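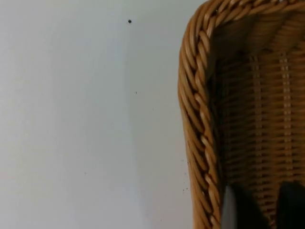 # Minutes of the Furnishings and Storage Meeting, Broltberg House

**Date:** August 1, 2026
**Present:** Gifty Amissah (chair), Moushumi Akanda (minutes), Salim Nyamweya, Dzifa Gbeho
**Apologies:** Theophilus Agyeman

## 1. Minutes of the previous meeting

Approved with one correction: under item 4, "linen room" should read "reading room." Signed by the chair.

## 2. Storage baskets

2.1 Ms. Gbeho reported on the woven baskets with the braided rims. Residents find them easier to use than the lidded bins, and she asked that they be kept in the shared rooms through the winter.

2.2 Mr. Nyamweya noted dark specks low down between the basket and the wall. It was not known whether these were crumbs or pieces of the weave. The basket is to be taken outside, shaken and brushed along the rim, and the place where it stands is to be swept.

2.3 The chair asked that baskets be set a hand's width from the wall in future. Ms. Gbeho observed that this would narrow the passage beside the reading room door. Agreed for all rooms except the passage.

2.4 A quotation from Trulau for 19 further baskets was tabled. The price is $400, delivery included. Members preferred the golden-brown finish to the gray. Approved, subject to Trulau confirming the rim is braided on all sides.

**Action:** Mr. Nyamweya – cleaning. Ms. Gbeho – order.

## 3. Walls

3.1 The pale wall by the basket was discussed. It is in fair order apart from a small, round dark spot and a few fainter blemishes. Ms. Akanda asked whether the spot should be filled or only wiped. It will be wiped first and looked at again at the next meeting.

3.2 Repainting of the ground floor was deferred to November. The remaining balance in the decorating budget is $2,919. Draltar has offered to hold its price until then – the offer is to be obtained in writing.

**Action:** Ms. Akanda – letter to Draltar.

## 4. Blankets and cushions

4.1 The inventory was received: 49 blankets, of which several need mending. The mending will go to Chin, as last year.

4.2 Mr. Agyeman had sent a note asking that cushions no longer be stored in the baskets with the blankets. Agreed. Cushions will go on the upper shelves of the hall closet.

**Action:** Mr. Agyeman – shelf labels.

## 5. Other business

The key to the hall closet has not been returned to the office. Members were asked to check their own key rings.

The next meeting will be called by the chair.

Minutes recorded by M. Akanda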